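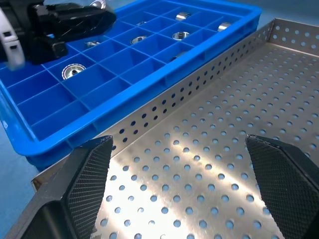

The blue compartment tray and its perforated steel neighbor at the Rernora repair room.

Repair room finds a place for its bearings

BREMACH. The Rernora repair room, which has spent most of its life storing small metal parts in whatever jar was closest, has gone over to trays. The change took two evenings, one disagreement about labels and a great deal of tipping things out onto newspaper.

The new arrangement has a blue plastic tray divided into rectangular cells, where bearings and other small round parts now live, and a perforated stainless-steel tray that sits right beside it. Parts are supposed to go into the steel tray first and graduate to the blue one. Supposed to is the phrase on the sign, more or less.

Rernora opened in a former shoe shop on Huleo Street and fixes what people bring in: bicycles, fans, sewing machines, the occasional mixer that has been dropped by someone who swears it wasn't dropped. Last year it took in 677 jobs. Plenty of them needed a bearing, and plenty of those bearings were already in the building, in a coffee can, under some hinges.

The trouble came to a head in January, when a floor fan waited most of the month for a part that had been ordered from out of town. The part arrived on a gray morning. By lunch an identical one had been found in the drawer with the tea bags. Both are now in the blue tray, in the same cell, and the fan has gone home.

The steel tray came out of the kitchen at Değirmenci, the bakery next door, which was replacing some of its equipment and was glad to see it go to neighbors. Its floor and sides are full of small round holes, a feature the repair room likes very much. Parts that have been through the cleaning bath can be set down to drain, and air gets at them from underneath. The old method was a dish towel, and the dish towel had reached a point where it was making things dirtier.

There is a drawback, as anybody who has dropped a tiny screw on a storm drain will have guessed. Anything narrower than a hole is barred from the steel tray and goes into a tea strainer. The strainer did not come from the bakery, and the repair room's kitchen corner would like it back.

The blue tray was bought new, out of the repair room's own funds, after a longer discussion than the price called for. One side wanted a cabinet with drawers. The other pointed out that Rernora already owns a cabinet with drawers, and that this is where the tea bags are. A tray with no lid, the argument went, is hard to lose things in, and a person looking for a bearing can see it from a standing position. The tray people won, though the cabinet people have asked that the matter be looked at again in the fall.

Labels were the real fight. The first plan was to mark every cell with the exact dimensions of its contents. This lasted until the second row, when it became clear that the repair room's two calipers do not agree with each other, and that each has its loyal supporters. The cells are being sorted by size and by eye for now, and a card on the wall tells people to measure before they fit anything. It does not say with which caliper.

Not everything made the cut. Bearings that felt gritty when turned went into the scrap bucket, along with a good number of objects that could not be identified by anyone present. A few of those were rescued from the bucket later the same evening, on the grounds that they looked important. They are in a jar.

Regulars have mostly welcomed the change. One longtime visitor complained that the old cans made a nice sound when you dug through them, and that half the things he ever fixed were fixed with something he found while looking for something else. He has been told he may still dig through the hinges, which nobody has sorted and which will not be sorted this season.

The repair room is asking for a few more donations to keep the system going: small brushes, clean rags and a tea strainer. It is not asking for loose screws. It would like that to be very clear to the person who left a bucket of them on the step last month, and to whoever brought the second bucket.

An open sorting evening will be held at the Huleo Street room later this month, starting at 6:30 p.m. There are chairs for 30, and Değirmenci will send over whatever rolls are left at closing. Visitors with a bearing to match should bring the old one along, even if it is in pieces. Eating over the trays is not allowed, under a rule adopted after the first evening, when poppy seeds got into the cleaning bath.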